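Speaker notes, Ghizlane Abdelaziz
Talk: Pouring without fear. A spoken talk with slides, 30 minutes and then questions

Before I begin. Check the water on the lectern. Check that the clicker goes forward. Speak slowly, I always go too quick in the first part.

Opening (slide 1, only the title)

Good afternoon, and thank you for coming after lunch, when it is the hardest hour to listen to somebody.

I want to talk with you about pouring. I mean the small, daily pouring, from a bottle into a glass, at a table, with people looking at you. I worked eleven months in the tasting room of Nullarska before somebody told me that I pour badly. I was ashamed, and then I became interested. After this I started to watch every hand which holds a bottle.

(Pause here. Look at the back row.)

Please think of the last time you spilled something in front of a guest. You don't have to say it loud. I only want you to have it in your mind while I speak.

Slide 2. What the guest sees

The guest does not look at the bottle. The guest looks at the glass, and then at the cloth under the glass. When I trained the new people at Melska, I asked them to sit in the guest's chair for one full service. Most of them had never sat there. They came back and told me the same thing, that from the chair a small drop looks very large.

Tell the story of the man with the white folder. Keep it short. He had put his contract on the table, open, and I poured over it. I did not spill, but he moved the folder away before I had finished, and I understood that I had frightened him. The pour was correct and still the guest was not at ease.

So first lesson: ask, or wait, until the table in front of the guest is free. One breath is enough.

Slide 3. The first drop and the last drop

There are two moments where liquid goes to the wrong place. At the start, if the bottle is very full, it comes with a jump. At the end, when we lift the bottle, one drop goes down along the neck and falls where it likes.

For the start: bring the mouth of the bottle close to the rim of the glass before you tip. Many people tip first and travel afterwards. I did this for years.

For the end: turn the wrist a little when you lift. You have all seen waiters do it, and maybe you thought, as I thought, that it is only for beauty. Turn, lift, and bring the neck to the cloth in your other hand.

(Show it now with the bottle on the side table. Use water. Do not speak during the movement, because then I look at my hand and not at them, and it goes wrong. I know this from the rehearsal.)

Let them laugh if I spill. If I spill, go directly to slide 5 and come back.

Slide 4. The glass

Small glasses are more difficult than big ones. It sounds simple but we forget it. For a tasting we choose small glasses to save product, and then we give the job to the newest person in the team.

Three things to say here:
If the glass is light, it can tip when the bottle touches it. So the bottle should not touch it.
If the glass is clear and the drink is also clear, it is hard to see the level. Stop earlier than you want.
Leave the glass on the table when you can. A glass held in the air makes two moving things, and two moving things have to agree with each other.

Mention that at Kwofie they wanted to hold the glass by the stem and pour at the height of the chest. It is elegant, and I did it also. But for a beginner I don't recommend it.

Money, for those who like money: in my last year we served 4,000 small glasses in the tasting room. A spoon of liquid lost each time does not look serious in one evening. I brought it to my manager as bottles, and then it looked serious.

Slide 5. When it is already on the table

Now the part for which most of you came, I think.

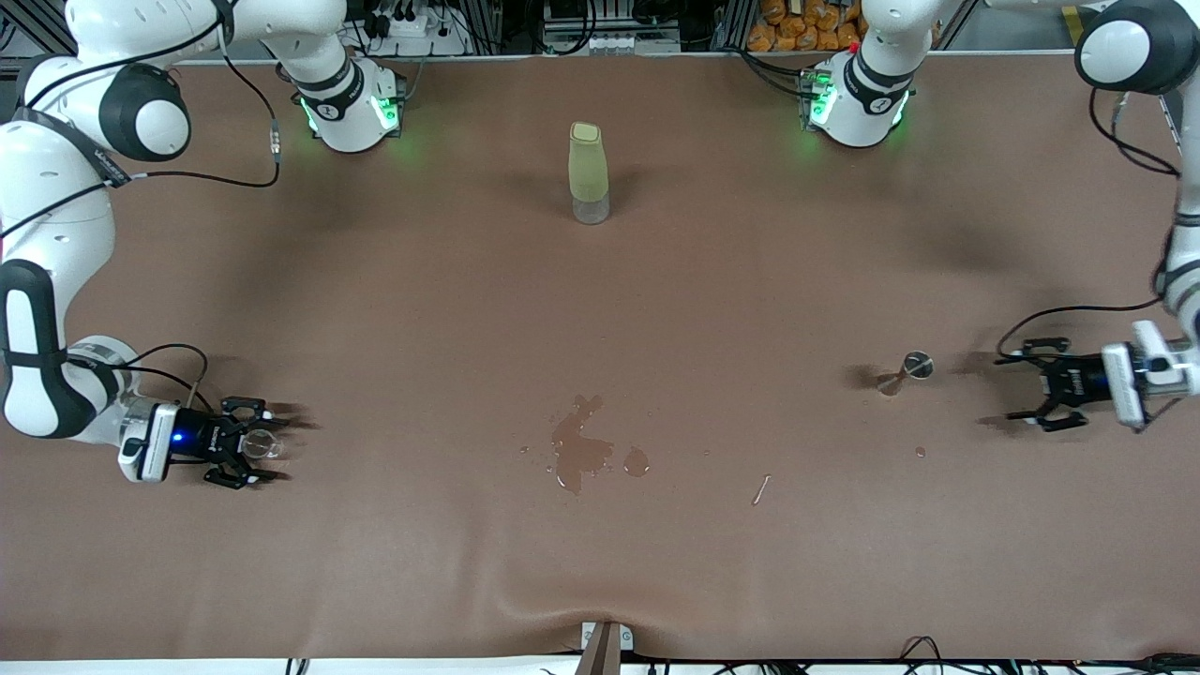
Ghizlane, I would put this part first in the talk, because people are afraid of the wet table and they don't hear anything about wrists until you have told them what to do with it. In our place at Asska we teach the cleaning before the pouring. A new person wipes tables for one week and then touches a bottle. They pour much calmer after that. Tariq

(I keep Tariq's remark in my notes since the rehearsal in March. I did not change the order, but I should say his idea to the room. It is a good idea and some of them may want to try it.)

Go on:

Liquid on the table, the bottle still standing, the glass still near. What do we do with the hands? The wish is to grab the cloth and rub. Please do not rub. Put the cloth flat, let it drink, lift it. Then a second cloth, clean, for the sticky part.

Start from the outside and come to the middle. When we start in the middle we push the liquid toward the edge, and at the edge there is a lap.

If the covering has folds, the liquid likes to follow the fold. Look where the fold goes before you decide where to put the cloth. Smooth the covering before the service, with the flat hand, from the center. I have measured nothing here, it is only my experience.

Move the bottle first or wipe first? I say, first move what can fall. A bottle which stands close to the work of your hands will meet your elbow. Put it behind you, or give it to a colleague, with two words: "Hold, please."

What to say to the guest: "Excuse me, I will take care of it." One time. I used to say sorry 5 times, and the guest had to comfort me, and the tea got cold.

(Drink water here. Look at the clock. If I have used more than 20 minutes, skip slide 6.)

Slide 6. Practice at home

Water, one bottle with a narrow neck, one small cup, one tray. Put a dry paper under the cup. Pour, lift, look at the paper. The paper is more honest than your friends.

Change the hand. I am right-handed and my left was terrible, but in a small room you sometimes have to pour from the left, or you put your elbow in somebody's face.

Do it tired also. At the end of the evening is when it happens.

Do not practice with wine on the carpet of your mother. I don't explain this.

Closing (slide 7, contact and thanks)

Thank the organizers. Thank Tariq if he is in the room, he said maybe.

Say that the exercise sheet is by the door, one page, printed on both sides. The back side has the order for wiping.

Questions. If no question comes, ask them which drink is the worst to clean. At the rehearsal they discussed beetroot juice for a long time and I had to stop them.

Take the tray and both cloths back with me, they are from the kitchen downstairs.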